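March, 6:40 a.m.

Moisture readings first. The maple blanks from the second stack came in at 9 percent on the pin meter, the ash a little higher. I moved the ash back to the rack by the heater and left the maple where it was. Stickers are spaced evenly now. The earlier spacing was uneven and two boards took a bow along the length, so those are marked for short parts only.

Most of the morning went to the kiln log. Oduor Gachanja asked for the readings as a single table and I had them in three notebooks, in two different units. Converted everything to Celsius. One page had no time of day on it at all and I left that row blank. The controller (a Vindden, second-hand) still reads low at the top of its range. I checked it against the glass thermometer, wrote the offset on tape, and put the tape on the door.

Mallet heads after lunch. The question is still end grain or face grain at the striking surface. End grain dents less under the chisel handle but splits if the handle mortise runs too close to the edge. Face grain bruises sooner and can be dressed with a plane. I cut one head each way from the same board, same taper in the mortise, and labeled them on the underside with pencil. Linseed oil on both, one coat, wiped off after twenty minutes. No conclusion until they have had a month of use. 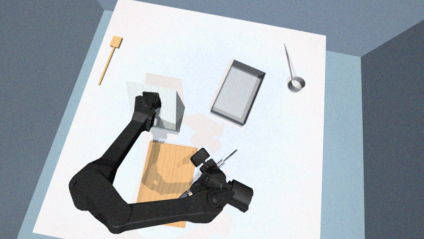

Small mallet-like tool, light tan, upper left of the white table.

Abelardo Orellana called at 3:15 about the Gallardo order. He wants the handles longer than the drawing and oval in section, with the long axis in line with the head. I agreed to the oval. On length I asked him to send a handle he likes, and I will copy it. He also wants to know the price with wedges in a darker wood. Walnut offcuts will do, no charge for that.

Paid Pemico for the sanding belts: 1,488 for the full case, which is more than I wanted to spend. The 102 grit listed on the invoice has to be a typing error. Wrote to them and kept a copy.

The bandsaw is drifting to the left again – blade, I think, and not the fence. Teeth feel dull on one side. Changed it before closing and made two test cuts in scrap pine. Both tracked the line to the end. The old blade is coiled and hung with the ones for sharpening.

Tomorrow: second coat of oil, reply to Abelardo with the wedge sizes, find the missing notebook page. Heater off at 7:05.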